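Home Posts Bench Notes About Contact

Last updated 30 July 2018

Cable day, again

The left arm started drooping again. You ask the jaws to close, they think it over, and then the wrist leans a little to one side as if it had heard something in the next room. I've been looking after the suturing cell at Holow long enough to know what that means, so I made coffee and got out the small screwdrivers.

The wrists run on cables over tiny pulleys, and cables stretch. Our rule is to check tension every 20 runs. Our practice is to check it when Morven MacRitchie walks past and sighs. I backed the tensioner off, found one cable sitting proud of its groove, swore at it, reseated it, and brought everything back up in quarter turns. Then homing, then the joint sweep, which took five tries because I had left the instrument lock half open for four of them. The log calls this error 594. I call it Monday.
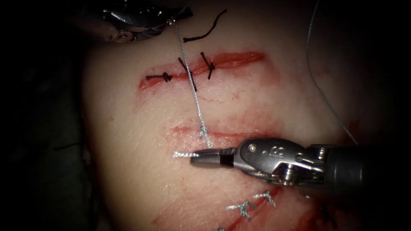 Photo: Nurhan Baysal, Holow bench camera

I do my checking on a tissue pad with some stitches already in it. The black ones on the top cut are tidy enough. The blue-gray thread is what I care about, with a knot on the middle cut and a short frayed tail in the right-hand jaws. A thread end that thin is a mean test of grip, and if the jaws don't meet evenly you end up chasing it all over the pad.

Other chores: wiped down both shafts, redid the camera calibration, and ordered more pads from Uvden, who will ship them whenever the mood takes them. Nurhan wants the right wrist restrung before October. I said sure. The spare cable is in a drawer, and I have a fair idea which drawer.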